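Two-arm laundry policy: wrist cameras vs. head camera only, results after 62 trials

mguzman_lab
Posting this here before the write-up because I'd like people to poke at it. 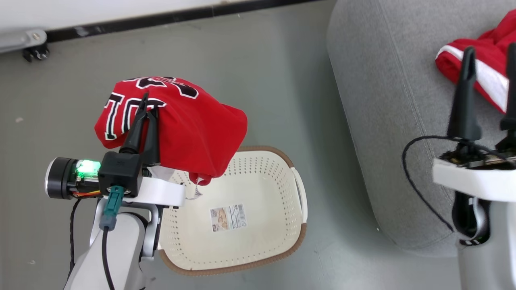
The question was whether the wrist cameras earn their keep on a clothes-into-basket task. We trained two policies on the same teleoperated demonstrations. One gets the head view plus both wrist views. The other gets the head view only. Same network, same action chunk length, same training steps. The garments are sports clothes, mostly jerseys and shorts, started from a random pile.

We ran 62 trials, split evenly. A trial counts as a success if every piece ends up fully inside the basket with no sleeve or hem over the rim. The wrist camera policy failed 4 times. The head-only policy failed 14 times. Most of the head-only failures were at the grasp. The fingers closed on air or on a single thin fold that slipped out on the lift.

My read is that the wrist view matters for the last bit of the approach and hardly at all after that. Credit to Min-kyu Wi, who collected most of the demonstrations and wrote the scoring sheet.

betaveck_ros
Nice to see real failure counts. I don't agree with the reading though. Your head-only policy was trained on demos where the operator could see the wrist views, right? Then the operator was reacting to things the policy never got to see. That alone would hurt it, and it says little about the camera.

mguzman_lab
Yes, the operator had all the views on screen. Fair point. I could collect a second set with the wrist views hidden, but then the demos themselves get worse and we're comparing two different datasets.

betaveck_ros
Sure, but you should at least say so in the write-up. "Wrist cameras help" and "wrist cameras help if your operator used them" are different claims.
— Rostyslav

edgar_e
Who scored the trials, and did they know which policy was running? The sleeve over the rim rule sounds easy to bend.

mguzman_lab
Two of us scored from video, without the policy name. We disagreed on 2 trials, both about a hem resting on the rim. Both went down as failures.

edgar_e
OK, that's better than I expected.

leonilde_g
We did something close to this last October with towels on the Trellora setup and saw almost no gap between the two. Towels are thick and flat, so nearly any pinch holds. Jersey fabric is slippery and bunches up. I'd guess your result is about the fabric as much as the cameras. Do you have the failures broken down by garment?

mguzman_lab
Not yet. The sheet has a garment column, so I can pull it. From memory the shorts were worse than the jerseys, but don't quote me on that.

betaveck_ros
Leonilde's point and mine can both be true. If the fabric is the hard part, the operator leans on the wrist view more, and the head-only policy loses more.

leonilde_g
Maybe. I still think towels next to jerseys, same operator, same week, would tell you more than hiding the views from the operator. It's cheaper too.

edgar_e
I'd do the hidden-view set first, even a small one. Without it a reviewer is going to ask what Rostyslav asked.

mguzman_lab
I have robot time for one of these before the write-up is due. Leaning toward the towels. I'll post the garment breakdown tonight — the training config goes up with it.

betaveck_ros
Please include the camera crop and resolution. If the head view was scaled down a lot, a thin fold may just not be in there.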